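Ticket: Hot water unit cutting out, error 9 on controller
Site: Medrano office, Gredthorpe building, ground floor kitchenette and washroom
Raised by: Rukhsana Kiani
Opened: 12 January 2021
Status: Monitoring

Hot water at the kitchenette tap runs for a minute or two and then goes cold. Controller on the wall shows error 9. Turning it off and on clears the code, but it comes back the next time someone runs the tap for longer than a short rinse. Washroom basin does the same. Cold water is fine at both.

Unit is the Billari continuous flow gas model, put in last May by Getemby. Invoice was $1299 for the unit, with installation charged separately. Still under warranty as far as I can tell.

Update 1

Rang Getemby. They said error 9 on this model is low flow or unstable flow, and asked us to check the inlet strainer before they book a call-out. Isolated the water, took the strainer out and found grit and a bit of green scale in it. Rinsed it, put it back with the old O-ring. No leak. Error came back the same afternoon.
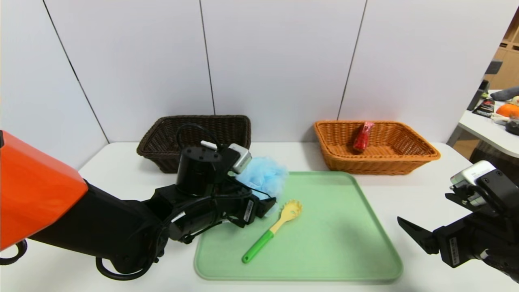 Update 2

Checked the isolation valve under the unit. The handle was not quite in line with the pipe, so it was partly closed. Opened it fully. Flow at the kitchenette tap is noticeably better. Ran the tap for 9 minutes with no cut-out, then ran the washroom basin at the same time and got the error again.

Update 3

Took the aerator off the washroom basin. It was badly clogged, same grit as the strainer. Soaked it in vinegar overnight and refitted it. Both taps now run together without the code coming up.

Asked Getemby where the grit would be coming from. They reckon it is left over from the street main work and said to clean the strainer again in a month. If the error returns they will send someone out to look at the flow sensor. Call-out is $80 if it turns out not to be a warranty fault.

Leaving this open until the second strainer clean is done. Spare O-ring is in the top drawer in the kitchenette.

R. Kiani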